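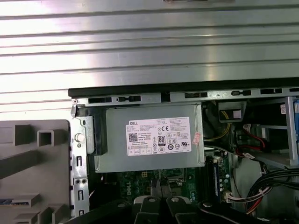
Old desktops going fast as Rellurley families gear up for fall

July 30, 2020

Used desktop computers are getting hard to find in Rellurley. Prices up, shelves thin, and school starts in a few weeks whether kids have a machine at home or not.

Bedix, the secondhand electronics store on the north side of town, sold its last batch of 100 refurbished towers in under a week. More are on the way. No firm date yet.

"We used to have these stacked to the ceiling and people would walk right past them for the laptops," said owner Paula Lungu. "Now I get calls before we open. Do you have one, can you hold one, will it run video. That's the whole call."

A basic tower that went for $55 before the schools shut in March now sells for closer to double that, according to Lungu, and that's without a screen. Webcams are worse. She has had none since May and has stopped keeping a waiting list for them becuase it got too long to be any use.

The Valtden school district, which takes in Rellurley and the towns along the river, plans to start the year with most classes online. It counted 3,631 students who said in a spring survey that they share a computer with someone else in the house or don't have one at all. Loaner laptops were ordered in June. The first shipment is late and the district now says middle school students may not get theirs until the end of September. High school students go first.

That leaves a lot of families shopping on their own.

Some are pulling old machines out of the basement. Office desktops from seven or eight years back will handle schoolwork fine in most cases, Lungu said, as long as they get more memory and the old hard drive is swapped for a solid-state one. Both are cheap parts and still in stock. Processors can be upgraded too on a lot of models, though she tells people to leave that for last.

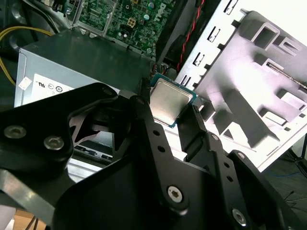 Businesses are part of the picture too. With staff working from home, some offices are clearing out desks they don't expect to fill again, and the computers have to go somewhere. Lu, the insurance firm on Front Street, has agreed to send its retired towers to Bedix instead of shipping them out of state for scrap. Drives are wiped first. The firm did not say how many it has.

Joris De Bruijn has three kids in the Valtden schools and one computer. He spent most of last weekend driving between stores and came home with a keyboard.

"The oldest gets it in the morning, then the other two fight over it," he said. "In the spring the teachers were pretty relaxed about who showed up when. They're saying this time attendance counts, so I don't know how that works for us."

The district says it does have a plan for homes like his. Recorded lessons will be posted by 4 p.m. each day, and students who watch them the same evening will be marked present. Paper packets can be picked up at 3 sites - the middle school, the library parking lot and the fire hall - but have to be requested ahead of time. Parents should call the school office, not the district line, which has been backed up all month.

Internet service is a seperate problem. The library has moved its wireless signal so that it reaches the parking lot, and it stays on until 10 p.m. Bring your own power. There are no outlets outside.

Anyone with a working desktop to give away or sell can drop it at the Bedix side door during store hours. Take the power cord too if you still have it. No tube monitors, no printers. Lungu said she has enough printers.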